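1 October 2023

Finally got a full day on the Oddsson enlarging lens, and what a day! Jennylyn had left the barrel soaking overnight with penetrating oil around the front retaining ring, and this morning the ring came out with the rubber cone on the second try. No marks on the engraving at all. I had already resigned myself to drilling new spanner slots.

Front group out first, then the spacer, then the cemented pair. The haze I was worried about in September is all on the inner face of the front element and wipes off with plain lens fluid. Underneath it the coating is a lovely even purple. The cemented pair has a small crescent of separation at one side, maybe the width of a fingernail paring, and it sits well outside the working aperture once you stop down two clicks. Leaving it alone. Ketill will want to recement it, Ketill always wants to recement everything, but the answer for now is no.

Iris: seven blades, all straight, one with a smear of old grease. Cleaned them dry, laid them back in order, and got the actuating ring on at the fourth go (the trick is to hold the last blade down with a toothpick and breathe out). It snaps shut beautifully now. I sat there clicking it like a kid with a ballpoint pen.

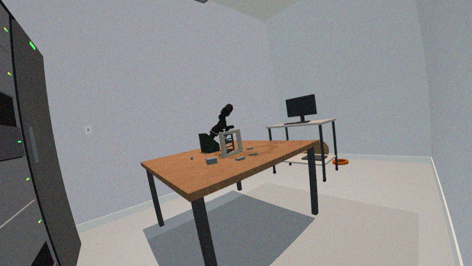 Focus scale next. Serial 1476 is stamped inside the barrel as well as on the front ring, so the parts do belong together, which makes me trust the shim stack more. I put it back exactly as found and shot the chart at f/4, f/5.6 and f/8 with the Domelon bellows on the long rail. Center was crisp straight away. The left corners were soft, the right ones fine, so either the front group is tipped or the rail is out of square with the chart. Before blaming the lens I want to get the chart into a proper rigid holder, something like the upright rectangular frame on the tabletop in the picture, beside the black arm's base. Tape on the wall is not good enough at this magnification! Irja thinks she can make one out of leftover aluminum angle, with a lip along the bottom so the chart sits flat under its own weight.

Rotated the lens half a turn in the mount and shot again. The soft side stayed on the left. So it's the rail or the chart and the glass is innocent – hooray. Checked with the mirror on the chart and sure enough the reflection of the front ring was off to one side by a good bit. Squared it up as well as the tape allowed and the left corners came back most of the way by f/5.6.

Numbers for the folder: measured focal length came out at 300 mm on the nose, chart to sensor 1476 mm (yes, same as the serial, I measured twice and then laughed), frame 273 is the keeper from the f/5.6 set. Everything before the half turn can be ignored for sharpness but keep it for the color notes. Color is a touch warm compared with the Plurance lens, very pleasant, and I see hardly any fringing on the black bars even wide open.

Things still open:

Flare test with the lamp just outside the field. Rosemarie has the good hood, ask for it back.
Blacken the edge of the spacer. There is a bright ring where the paint has worn off and I'd bet it costs us contrast.
Fresh grease on the helicoid, the light one from the Rorara tin, a very small amount this time.
Ask Gunnlaugur whether he still has the rear cap.

If Irja's holder is ready I'd like to redo the whole chart series from wide open down, same distance, same lamp positions, both orientations. The lamps are marked on the floor in green tape, please don't move them. The lens is in the left drawer wrapped in the yellow cloth, aperture open, front cap on.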